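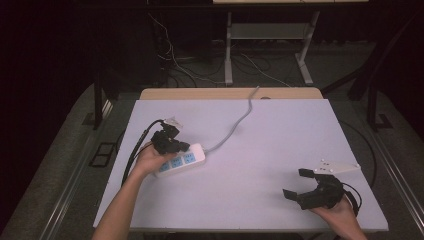
Desk cables talk, Gistalton library, evening slot. Notes to self, don't read out word for word

Start: who has kicked a power strip this month? Wait for hands. Own up first, I unplugged the router with my heel in April, middle of Hilde's call.

Point 1. Where does the strip live
- floor = dust, feet, mop water. Most people put it there and forget it
- on the desk = easy to reach but eats space. OK for a work table, where you swap plugs all day
- under the desk, screwed to the frame. My favorite. Check there are hanging slots on the back BEFORE you buy (I didn't)
- leave slack at the cord end. No tight bend right where it leaves the housing

Point 2. What goes in which socket
Big chargers on the ends, skinny plugs in the middle. Otherwise the fat one blocks its neighbor. Pass round the Vadier charger, the huge one, people laugh
Label both ends of every cord. Masking tape is fine. Hilde Kuipers does hers with bread bag clips, show the bag

Point 3. the cord to the wall
Run it off the back of the table, not the front, not across the walkway. Never under a rug!! Say this twice
Not coiled up tight either when there's a load on it, heat builds up
Too short? Move the desk or get a longer strip. Do NOT plug a strip into a strip. Someone will ask about this, someone always does, answer is still no

Point 4. what never goes on a strip
Space heater. Toaster. Anything that makes heat on purpose. Straight in the wall
Quick sum on the flip chart if time: 2000 watts of stuff on one strip, who thinks that's ok? Then read the rating off the back of the Postma one. Bring glasses

Demo, 4 mins max
clear everything off the table first, strip down, plug in lamp + laptop, tie the leads with velcro (not zip ties, you'll only cut them again). Last time I ran over becuase the velcro was still in the car

Questions I got at Gusten
- do they wear out? yes. Loose socket, brown mark, warm to touch, bin it
- is the switch enough? For a lamp ok, before you clean it pull the plug
- kids: blank covers, or put it up high

Handout is 2 pages, by the door. Ask for the extention cord back, it's mine not the library's. Chairs stacked before 9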